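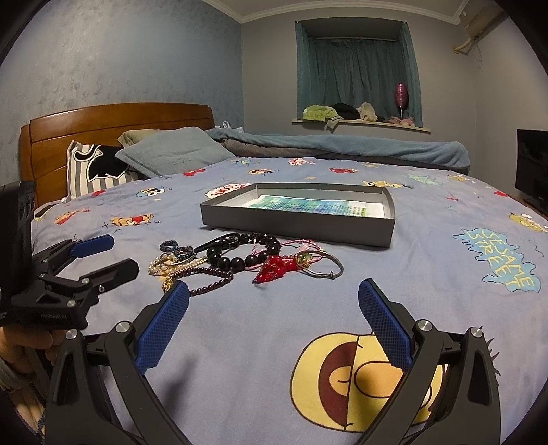 Report No. 9

Ekow Household Storage Project
Progress report to the Lanberg Fund
Sunday, February 7, 2021

1. Work in this period

Work moved from clothing and linen to small personal items, chiefly jewellery. Items are tipped out on a bed, sorted by type and returned to a box. The sheet stops beads from rolling and gives enough area to keep the groups apart. Shallow rectangular boxes were preferred to deep ones, as the contents can be seen without lifting anything out.

The mixed pile remains the hardest case. Large glossy black beads are quick to pick out. Tiny cream pearls tangle readily, and a string of small dark maroon beads is easily caught up with whatever lies next to it. Cords and tassels, such as the pink ones by the grey box, are now dealt with before the beads. Printed papers left inside a box are taken out, read and filed with the household record.

2. Stock and records

The register holds 343 entries against a target of 400. Bracelets, strings and loose ornaments are entered separately. Entries for coiled bands were duplicated in the Golob list and have been merged — the total given here is the corrected one.

3. Spending

Of the sum set aside for boxes and dividers, 50 pounds is unspent. We ask to carry it into the next period. The Drolon dividers ordered in August were too tall for the shallow boxes and went back for a refund.

4. Next period

Complete the remaining jewellery entries. Test a soft lining for boxes that hold pearls. Agree one set of labels with the Lanberg office — the present draft has no term for items that combine cord and beads.

The next report will include the full register as an annex.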